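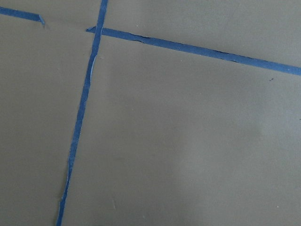

Taped Work Surfaces – Frequently Asked Questions

Ellden Bench Notes, maintained by Csenge Rácz and Warrick Rutherford

Last revised in January

Which tape should be used to mark a layout on a bench or a paper cover?

Blue painter's tape. It has a low-tack adhesive, it tears by hand, and it comes off most sealed surfaces without residue if it is removed in good time. Masking tape of the cheap beige kind bonds harder with age and is difficult to see on brown paper. Electrical tape stretches when it is laid and then shrinks back, so a line that was straight in the morning may be bowed by the afternoon.

Do the tape edges have to be cut clean?

For a sorting or placement layout, no. A hand-torn end is acceptable anywhere the line is only a boundary for the eye. Cut the ends with a blade where a measurement will be taken from them. Do not cut on the bench top itself.

Can a wide roll be split into narrow strips?

Yes, but torn strips vary in width and their edges fray. If a narrow line is needed, buy narrow tape. A strip split by hand will usually taper along its length, and the thin end lifts first.

How are the lines laid out?

Mark both ends of each line in pencil. Fix the tape at one mark, pull off slightly more than the full length, hold it just above the surface, sight along it to the second mark and lower it in one movement. Press from the middle outward. Laying tape a few inches at a time produces creases and a line that wanders.

Lay all lines in one direction first, then cross them with the others. Where two strips cross, run a fingernail along both sides of the lower strip so that the upper one does not bridge over it.

Does the grid have to be square?

It depends on what the cells are for. If the instruction is of the type "place the block in the middle left cell", a rough grid works and a few degrees of slope will not matter. If positions are read off as distances, check the diagonals. They should match to within 2 mm on a sheet of the usual size.

Diagonal lines are sometimes added near the side of a layout. They should be noted on the layout drawing, otherwise the next person tends to remove them as mistakes.

Should the tape go directly on the bench or on paper?

Either is workable. Tape on the bare surface stays flatter and cannot shift. Tape on kraft paper can be lifted away with the sheet, rolled and stored, and the bench is free again. The drawback is that the tape will not come off paper cleanly, so a line laid in the wrong place normally means a new sheet. Etelka Kovács prefers paper for any layout that will be repeated and bare bench for anything used once.

How large should the cells be?

Allow at least three times the width of the largest object in each direction. With small cubes this leaves space for two or three in one cell without contact, including when they sit at an angle.

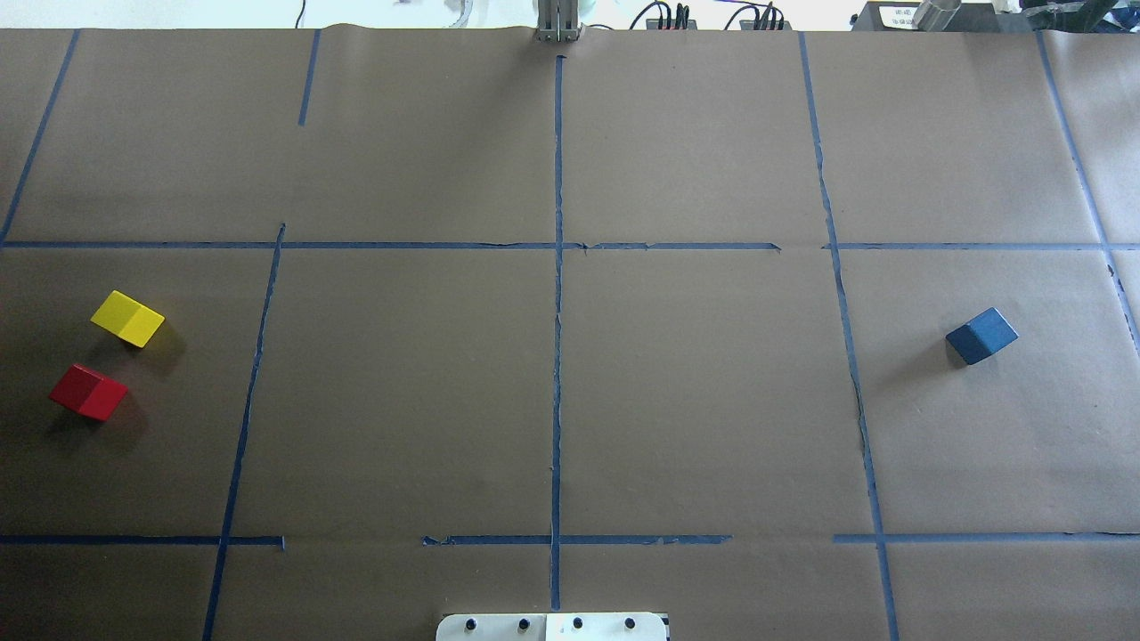

Wooden cubes are the default objects for a new layout. They do not roll, they stay where they are set down, and a solid color on each one removes most of the argument about which was meant. Red, yellow and blue are the standard set. Blue cubes are harder to pick out beside blue tape, so set them down clear of the line, or use a different tape color if the layout is going to be permanent.

If two objects share a cell, leave a visible strip of paper between them. Objects that touch are recorded as one group under the Evdale sheet, and separating them afterward in the records is tedious.

How are the cells named?

By row and column as seen from the near edge: top left, middle left, bottom left, and so on across. Older Jellholm sheets use letters. Do not mix the two systems in one log. Amrit Gauthier keeps a conversion table for anyone who still has letter records.

What weight of kraft paper is suitable?

Anything heavy enough to lie flat without weights. Thin wrapping paper ripples under the pull of the tape. Unroll the sheet and leave it overnight with the curl facing down. Brown is preferred to white under strong overhead light – it gives less glare, and bright colors stand out well against it.

The sheet should cover the working area and stop short of fixed plates, screws and cable runs. Trim around fixtures instead of folding the paper up against them.

What should be done about shadows?

A soft shadow is harmless. A dark one can be taken for the edge of an object, particularly with deep red or navy faces. Move the lamp higher or add a second one on the opposite side. Record lamp positions with the layout.

The tape has wrinkled or started to peel. Can it be repaired?

Small creases can be pressed flat with the back of a spoon. A lifted edge that shows a pale sliver when viewed from above has usually picked up dust and will not hold again. Replace that section: cut 2 in. beyond the damage on each side, remove the piece and lay a new one with overlap. Do not put fresh tape over a wrinkled strip.

How long can tape stay on the bench?

Follow the period printed on the roll, and shorten it near a window. Pull the tape back on itself at a low angle, slowly. Specks of adhesive come away with a damp cloth and a drop of dish soap. If marks remain on a matte finish, try a 400 grit pad on a hidden corner first and ask before going further.

Where do finished layouts go?

Roll paper layouts with the tape on the outside, label the roll with the Lu number and hand it to Finlay MacLeish. Bare-bench layouts are drawn on the standard form before the tape is lifted.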